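Lendatcombe Toy Library — list archive
Home | Lists | Threads | Search | Help
Last updated: Wednesday

Subject: Re: play food sets, what goes in what

Sorry all, typing this before the van goes so it'll be short. Or not.

Earlier message from the Stomthorpe branch:

> Hello. We've had four families this month bring back a shop set with bits
> missing and we can't tell them what's missing as there's no list in ours.
> Do you keep the fruit in with the veg? And is it one basket per set or do
> you use the big tubs? Ours are all in one tub and the little ones just tip
> it out on the floor, which is fine, but then it all goes back as one lump.
> Also is there still money for new baskets or has that gone on the ride-ons?
>
> Thanks, no rush, any time before June.

Right. In order.

Fruit and veg separate, yes. We used to mix them and the sets came back all over the place. Now it's fruit in the yellow baskets, veg in the green, bread and tins in whatever's left. A child of three can put a banana in a yellow basket. Takes them a minute but they do it, and they like doing it.

One basket per set. No tubs. The tubs are 225 mm deep and you can't see what's at the bottom, so you end up emptying the lot to check for one lemon. The baskets have open sides, you look through and you're done. Rinse them under the tap too, holes let the water out.

Baskets — we're still on the Magnusson ones, the squarish sort with the rounded corners. 135 in the last order between all the branches and there are 59 left in the Lendatcombe cupboard, so help yourselves, dont buy any. I can send two dozen over with the next van. The Wallevlow ones were cheaper but the rims split, we've binned most of them.

Money: there is some. The grant was 3000 and the ride-ons took a good chunk but not all of it. I'd put what's left into replacement fruit before anything else. The apples last for years. Anything long gets trodden on.

How we do the table, since you asked last time and I never answered. White table up against the wall, wire shelf at the back of it, nothing else out. One basket in the middle. Big pieces go in last or the small ones vanish under them. Apple to one side first, then the long yellow one into the space that's left. 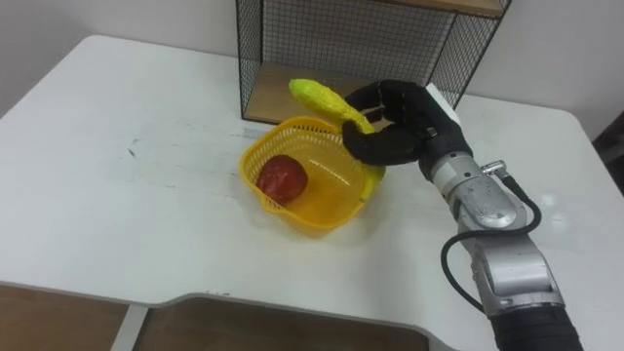 Checking a set back in

1. Tip it out on the table, not the floor. Bits roll.

2. Match against the card. We keep the card in a plastic sleeve tied to the handle of the carry bag, not in the basket, as it gets chewed. I'll send you the blank, it's just a grid with the name of each piece and a box to tick. Put the colour down as well, "apple, red", because there are green ones in the Stomthorpe sets and they do wander.

3. Anything sticky goes in the washing up bowl. Warm water, drop of washing up liquid, no bleach. Dry on a tea towel. Do not put them back damp, the hollow ones go mouldy inside and then you have to throw them out, ask me how I know.

4. Look for teeth marks gone right through. Small dents are fine, holes aren't.

5. Missing piece: write it on the card in pencil, let the family know, no charge for the first one. Most turn up down the sofa within a fortnight. If it hasn't come back after two loans, take one from the spares box and rub the pencil out.

6. Basket back on the shelf with the label facing out. Please!! Ours were all facing the wall last week and I had to pull out every single one.

The missing list for your four familes — send me the set numbers and I'll look up what they went out with, the old cards are in the drawer here. Might be Wednesday before I get to it.

One more thing, has anyone got the lid for the big till? Came back to us without it and it isn't ours.

Van's here. Will send the blank card tonight.

Lendatcombe desk

6 replies in this thread | 2 shares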